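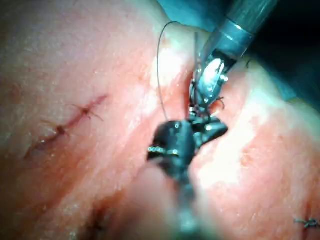
Reading time: 2 minutes

Stuvotau reports suturing results and asks readers not to get ahead of them

30th November. The Stuvotau surgical robotics group today released results from Pivska, a method for teaching a two-armed surgical robot to place stitches by learning from recorded human demonstrations. The results are decent. They are also narrow, and the group would like that printed along with the numbers.

Pivska was trained on 585 demonstrations and then given 107 test stitches. It finished 2 out of every 3 without a person stepping in. Most of the failures came at the handover, where one instrument has to let go as the other takes hold, and at the knot, where loose thread gets in the way of the jaws.

"We have read a lot of announcements in this field, and we have stopped believing most of them," said Sota Higuchi, who led the work. "A stitch that goes in is a stitch that goes in. I would not call it surgery and I wish other people wouldn't either."

The method relies on small cameras mounted close to the instruments, plus a planner called Miltel that picks the next motion from the close-up views.

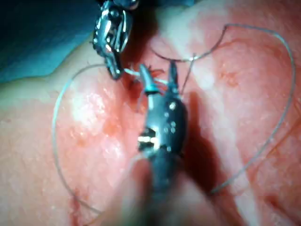

Thread is still the hard part. It bends, it doubles back, and when it lies against a shiny surface under strong light the software can lose it. Higuchi's team tried 11 versions of the thread tracker before settling on the current one, and the gap between the best and the worst was smaller than they had hoped. Some of it may be luck. The group has not yet repeated the tests with a second operator's demonstrations, so nobody should assume the method will carry over.

An outside check is planned for January at the Deschamps laboratory, using its own setup and its own scoring. Stuvotau will publish that result whichever way it goes.

The release does not claim that Pivska is faster than a surgeon. It was slower. No clinical use is planned.

Failed attempts are included in the data package, available from the Stuvotau press office on request.

We use cookies to improve your visit. Accept all / Manage settings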